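Setting the approach height in the Handitz planner

In this tutorial we add a safe approach height to a pick plan. You need Handitz installed and one fixed camera already calibrated. Our test tray has five push buttons with domed caps and some small toy pieces lying between them.

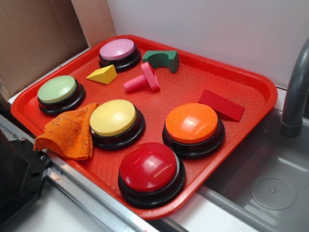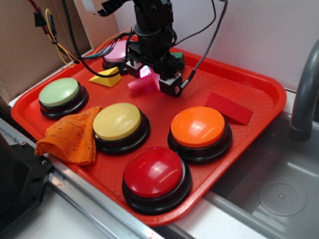

Step 1. Mark the obstacles

Open the perception tab and load a still where the arm does not cover the tray. Draw one region for each button and save them as "keep out". Draw the region around the black base also, because it sits below the cap. The cloth on the rim gets its own region.

Step 2. Set the height

In the file prevby.cfg write:

approach_steps = 398
timeout_ms = 1735

The arm will now stop above the target before it goes down.

Step 3. Run the plan without closing

Start the plan with the option "hover only". Compare the live view with your regions. If the cables cross a region, the detector can lose the button, so keep the saved regions locked during the run.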